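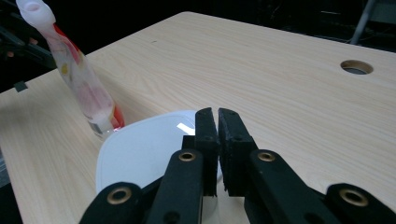

By Rory Innes | Kit and Gear | 9 February 2024

Stano would like you to believe its hand-held gripper kit is how small kitchens and labs will teach robots to do the fiddly jobs. You squeeze the tool, you do the chore, and a robot arm learns from the recording. The hire price is $332 for a starter session, and Flindus, the local distributor, was keen for us to try one. I went along to Chisholm with my arms folded.

The tool itself is plain enough. Black plastic arms, brass-coloured rings at the pivots, two blocky pads that do the pinching. The brochure says 70 household tasks. I'd like to see the list, because the sales sheet names 5 of them and two of those are "tidy" and "tidy (advanced)".

Iona Shearer, who runs the sessions for Flindus, told me new users are comfortable within three tries. Maybe so. Jars and powders are a fair thing to ask of it, and those pads pick up specks like a wool jumper. The manual's only cleaning advice is "wipe as needed".
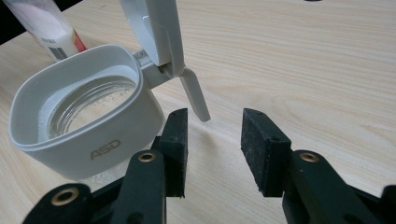
Does the starter session include the robot arm?
Only the hand-held tool and the recording software are covered. The arm is quoted separately, and Flindus wouldn't give me a figure.

That last part bothers me more than the price. A recording with no arm to learn from it is a very dear home movie. Breris offers a similar hire and puts the whole cost on one page, though its waiting list runs to March.

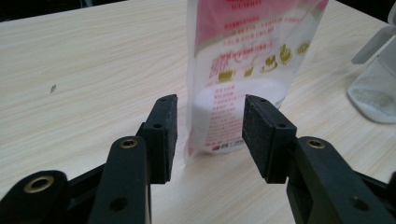 The Stano gripper, jaws open, at a bag of white powder.

My advice is to ask for the full quote in writing before you book.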